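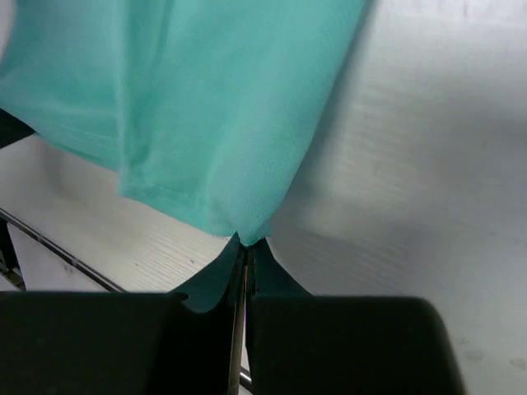
Folding Knit Garments: Guidance for Linen Rooms

1. Preparing the table
Clear and wipe the work surface before any garment is laid on it. Lint left on a pale surface is easily picked up by teal and other colored knits.

2. Handling the hem
Grip the cloth at a hem or seam, where it is strongest. Curled hems should be opened and smoothed by hand. 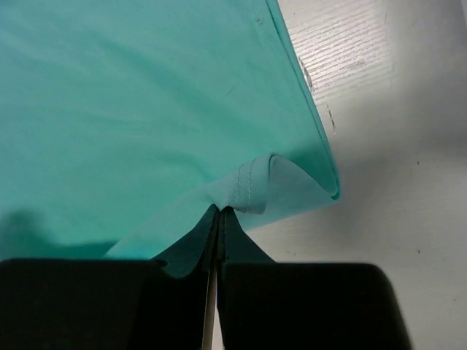 Stitching should be checked at the same time. Garments with loose threads are to be placed in the Bulanex tray for repair.

3. Lowering the garment
Hold the piece just above the table, let the lower edge touch first, and lay the remainder down slowly.
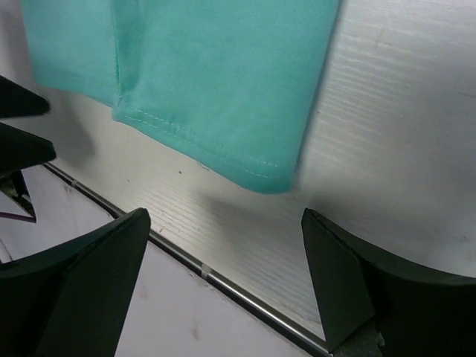 4. Straightening
Take one corner at each side and draw the cloth out until the sag is gone. Do not pull hard on knit fabric.

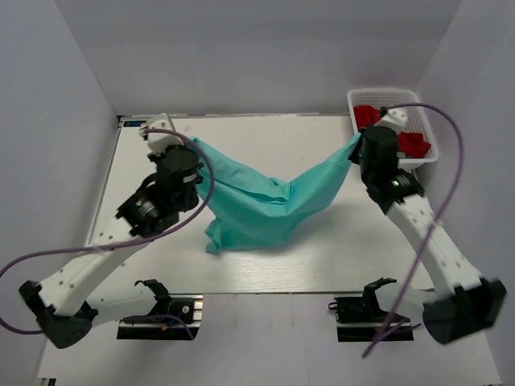
Larger pieces may need to be laid down and lifted a second time. Fold lengthwise, then in thirds, and stack no more than 11 to a shelf.

Bilgate Linen Services. Last revised Wednesday, January 16, 2019.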